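How to claim back the cost of a cancelled package holiday

Last updated 10 Dec 2020

We use cookies to remember your settings and to count visits to this page. Accept all | Manage choices

The steps below apply to package holidays booked through Plustthorpe Travel and cancelled by the company before departure. A package means that at least two parts of the trip, usually flight and hotel, were sold together at one price. Flight-only bookings follow a different procedure and should be taken up with the airline.

1. Find the booking reference. It is printed at the top right of the confirmation and begins with PT. If the booking was made through the Hutcombe branch, the reference ends in H and the claim goes to the branch first.

2. Check what has been offered. The cancellation email will mention a refund, a credit note or a new date. A credit note issued automatically does not count as accepted until you use it or confirm it in writing. Do not click "Accept" in the email if you want money back.

3. Gather the paperwork. You need the confirmation, the cancellation notice and proof of each payment, including the deposit. Bank statements can be sent as PDF files. Black out any lines that do not relate to the holiday.

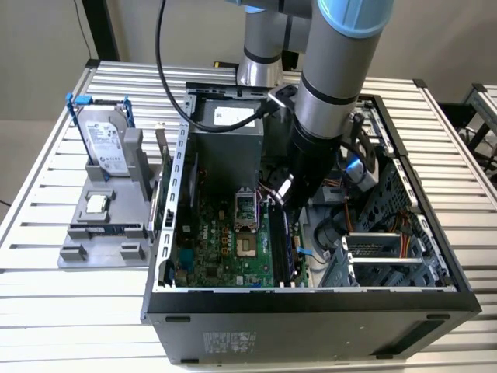
4. Fill in the refund form. Log in to your account, open "My bookings" and choose "Request refund". Enter the total paid, including seat fees and baggage. The form closes after 28 minutes without activity and does not save drafts, so have the figures ready. One form covers the whole party, but it must be sent by the lead passenger.

5. Attach the files. The form takes up to 3 attachments. Combine statements into a single file if you have more. A reference number is shown once the form has gone through. Write it down, as the confirmation email can be slow to arrive.

6. Check the amount received. The refund goes back to the card used for payment. Where two cards were used, it is split in the same proportion. In one claim handled by Hildegard Heitmann for this site, the sum came back £319 short: the airport transfer had been entered as an optional extra and left out. It was paid in January after a second request quoting the original reference.

If the card has expired, the bank will normally pass the money to the replacement. If the account has been closed, ring the refunds desk before sending the form and ask for a bank transfer.

Travel insurance is a separate matter. Most insurers ask for the company's written decision first, so keep a copy of every reply.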